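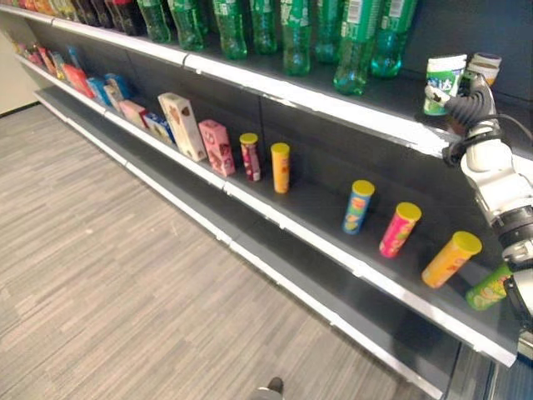 Page last changed: November 2, 2016

Birger Lindholm has rented the same unit at Tirus since February, and he is not impressed. "They said 90 a month. My first bill was 91, then 78, and I still can't tell you why."

The boxes bother him more. Tirus sells a moving kit under the Drastell name, and Lindholm bought two. "Double-walled, the label says. I put books in one and the bottom went before I reached the elevator."

Gunvor Viklund runs the Grønli branch and has heard this before. "People overfill them," she says. Asked for the weight limit, she had to look it up - and didn't find it.
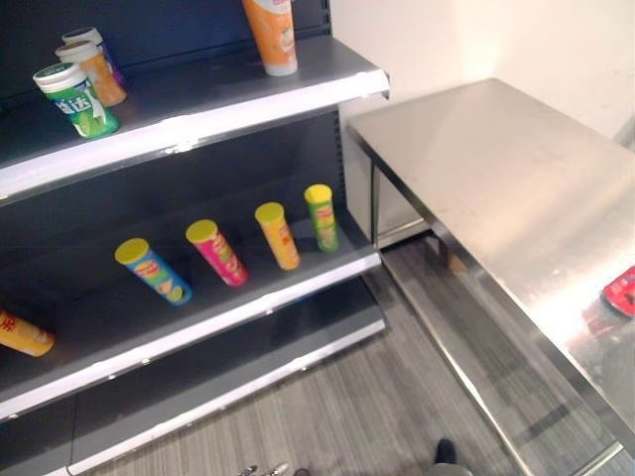 Canisters on the top shelf.

She does stand by the Pleritz lock, which new renters must buy. Must they? "It's in the contract." Lindholm's copy, which he showed me, says "recommended."

He is moving out anyway. "They want 900 for next year, up front. Would you pay it?"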